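Town Swap Library Opens Its Seed Drawers for Spring
23 March 2024

Gardeners, get your envelopes ready! The Prellier Seed Library is open again for the season, and it has never had this much to share.

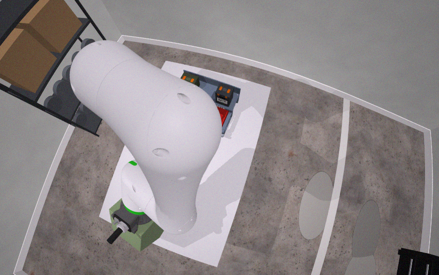

How many packets can one household take home?
Each household may take 11 packets per visit, and you can come back as often as you like until the drawers run low. You don't need to have donated seed to borrow it.

The library started the year with 543 packets on the shelf, nearly all of them saved from gardens within a short drive of town. Tomatoes and beans make up the biggest share, as usual, but the flower drawers are fuller than they have ever been – cosmos, calendula, four kinds of sunflower and a lovely dark red hollyhock that came from a single plant on Galier Street.

Silvan Danzer has run the sorting evenings for the past few winters and is already talking about the beans. "We had 40 people at the table in February, more than we had chairs for, and somebody brought in a jar of pole beans their family has grown since before the war," Danzer said. "They're purple with little cream flecks. I put two in my pocket and kept looking at them all the way home."

Those beans are labeled Brultinero, after the farm where they were first grown, and they are in the drawer nearest the window. There aren't many. If you take a packet, please grow enough to send some back in the fall, and keep them a good distance from any other pole beans if you can manage it.

New this spring is a shelf for short-season varieties, which should please anyone who gardens up on the Oberholzer side of the hill, where frost hangs on well after the rest of us have planted out. Look for the blue stickers. The shelf has early peppers, a small yellow melon that growers up there swear by, and a bush tomato that can live its whole life in a bucket on the porch.

Each packet has the plant's name, the year the seed was saved and the grower's street. Some growers also wrote notes on the back, and these are well worth reading. One packet of kale says only "deer hate it, kids hate it, I love it." A packet of snap peas has full directions for a trellis made from old bed springs!

Older seed is marked with a green dot. It has been tested on damp paper towels and still sprouts, though more slowly than fresh seed, so sow it a little thicker than you normally would.

There will be 2 beginner workshops this spring, both free. The first covers starting seeds indoors, with plenty of time for questions about leggy seedlings and what to do with a windowsill that gets no sun. The second is all about saving seed from tomatoes, including the smelly part with the jar. Bring a clean jar with a lid if you'd like to follow along.

Donations are welcome all season. Seed should be dry, clean and from last year or the year before, and squash seed can only be accepted if it was pollinated by hand. Paper envelopes are best. Drop them in the wooden box by the front desk, with the name of the plant written on the outside.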